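Open day talk, Skustudia lunch session
Speaker notes, keep to the 5 minute slot!

Start: hello, thanks for having me, yes I'm the one who kept emailing round about the robot visit. Hands up if you've ever been to an automation open day? (Wait for it. If it's lots of people, skip the next bit.)

So, Grinuretti open their workshop to visitors one Sunday in the spring, and I went along with my notebook and a packed lunch I ended up eating in the car park. You sign in, you get a sticker, and you get a talk about where not to put your hands. The talk is good, by the way. I'd happily steal it for our own new starters.

First stop was the Zallis line, all packing and labelling. Fast, very loud, and behind a fence, so you stand there and nod. I lasted one lap. If anyone wants the details I've got the leaflet, come and find me.

Second stop was the one I want to talk about. They call the project Kiss (I asked why, got three different answers, none of them repeatable). It's a sorting demonstration with 2 arms sharing a table, and the job is household rubbish. Pick a thing up, decide what it is, put it where it belongs. My seven-year-old can do it when bribed!

PAUSE. Ask the room: which is harder to pick up, a tin or a crisp packet? Let them argue for a bit.

The answer I got from the team was anything that changes shape when you squeeze it. They have a practice list of 133 objects, and the soft, crumply ones sit at the bottom of the score sheet week after week. Hard plastic bottles are at the top. They'd like to run 100 picks in a row without a person stepping in, and they were very open that they aren't there yet. I liked them a lot for that.

Next slide, leave it up while I talk.

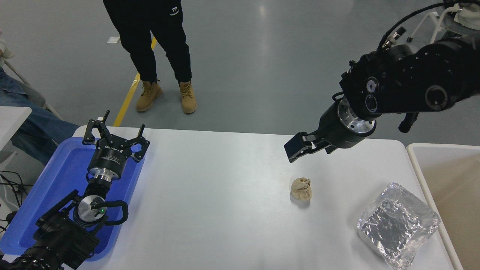 Slide 4: Paper ball and foil container on the Kiss table, an arm on either side.

Point out the foil. Foil is shiny and it creases, so it looks different from every angle, and one of the engineers spent ages telling me about reflections (lovely chat, I followed perhaps half). Then the paper ball. Grip it too hard and it's a different shape from the one you planned for.

What I'd like us to pinch: the score sheet. Plain paper, one row per object, tick or cross, up on the wall where visitors can read it. We could do that for our returns bench by June.

Questions. Someone will ask what it costs. I don't know, I did ask, they smiled. Leaflets are by the door, and the sign-up sheet for the next visit is next to the biscuits.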